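Sorting a junk drawer (or a whole junk closet) with cheap baskets

Posted Nov 18, 2019

Quick one today, bus in a bit. People keep asking how I got the hall closet at Mazza under control. Baskets. Cheap plastic ones with slots in the sides. No labels maker, no fancy inserts.

What you need
Slotted baskets, 2 to start
A table you can clear off
Trash bag
Masking tape and a marker
42 minutes. Set a timer, really.

Step 1. Dump it all
Everything out. Don't sort while you're pulling things out, you'll slow right down. Get it on the table, then wipe the shelf while it's bare. Crumbs, dead batteries, whatever's back there.

Step 2. Trash first
Dried-up pens. Keys to nothing. Manuals for stuff you gave away. My first pass at the Clotow apartment was 51 things straight in the bag and I didnt miss one of them.

Step 3. Fill the first basket
Things you grab every week go here. Shallow is better than deep, you can get to the bottom without digging. Long handles can stick out over the rim, fine, easier to grab. Slots help too, you get a peek at what's in there before you pull it down. 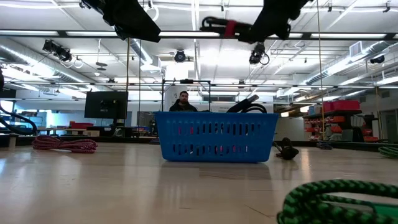
Blue slotted basket, black loop handle sticking out over the right side.

Heavy stuff on the bottom. Cords get a twist tie first or you will be back here in June untangling them.

Step 4. Second basket, the "sometimes" stuff
Gift tape, spare bulbs, picture hooks. A different color helps if you share the closet, but same color plus tape works. Keep them side by side while you sort so you can swap things over. If something goes back and forth three times, it's trash. Or donate it. 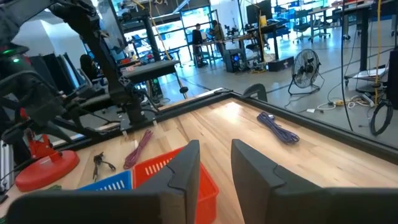
Step 5. Tape and shelve
One word per basket. "Daily." "Sometimes." Don't write a list on the tape, it'll be wrong by Friday. Daily at chest height, sometimes goes up top.

Keeping it that way
Every 6 weeks, pull both down and redo step 2. Takes as long as a coffee. If a basket won't take one more thing, something has to come out first. Dont buy a third one.

Kitchen drawers at Mundlow next, if I get to them.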